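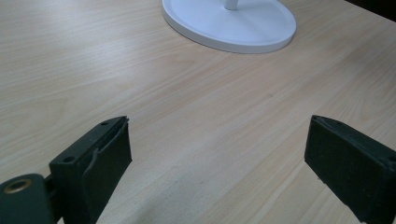

Boonsong Boonchu wrote in to ask whether a household needs to do anything at all about emergency alerts, given that the phone seems to handle them by itself. Some alerts do reach most cell phones automatically. Many of the local ones do not, and those are the ones that tell you about a boil-water notice or a closed road two streets over.

The tips below take one evening. The kitchen table is as good a place as any to do it.

Sign up by address
Most counties and cities run their own alert list. Look on the official website for "emergency alerts" or "emergency notification" and register your home address. You can usually add a second address, such as a workplace or a parent's home. If you moved recently, check that the old address is gone. When Milberg went through its list in March, 961 entries had an address the person no longer lived at.

Check the phone settings
Open the notification settings and find the section for government or emergency alerts. Turn on everything except test alerts, unless you want those too. Do this on each phone in the house, including the old one a child uses for games. A phone with no service plan may not get alerts, so don't count it.

Save the number the alerts come from
After you register, you should get a confirmation text. Save that number as a contact and allow it to ring through Do Not Disturb. On most phones this is a switch inside the contact itself.

Write down what won't fit in your head
Keep one sheet of paper with:
Your full address and nearest cross street
The police and fire non-emergency numbers
The gas, water and power company numbers
Medicines and allergies for each person
One out-of-town contact

Use large print and a dark pen. Tape it inside a cabinet door near the phone charger. Put a second copy in the car.
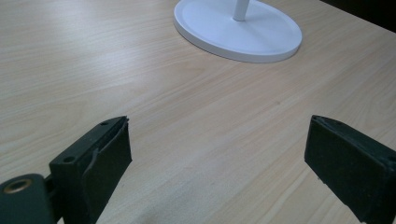 Kamonchanok Duangkaew asks if the sheet could be kept on the phone instead and skipped on paper. Keep both. A phone runs down, and a babysitter or neighbor can't unlock yours. A photo of the sheet is a fine backup for when you are away from home.

Keep one charger for outages
A power bank only helps if it is full. Golano residents with the city's outage kit get a reminder every month to top it up, and a note on your own calendar does the same job. Store the cable with the power bank, wrapped in a rubber band.

Know when to use which number
Call the non-emergency line for a noise complaint, a parked car blocking the drive or a theft found hours later. Call 911 for a fire, a crime going on now or anyone badly hurt. If you dial 911 by mistake, stay on the line and say so. Hanging up means the dispatcher has to call you back.

Go over the sheet again when the clocks change, and cross out any number that has stopped working.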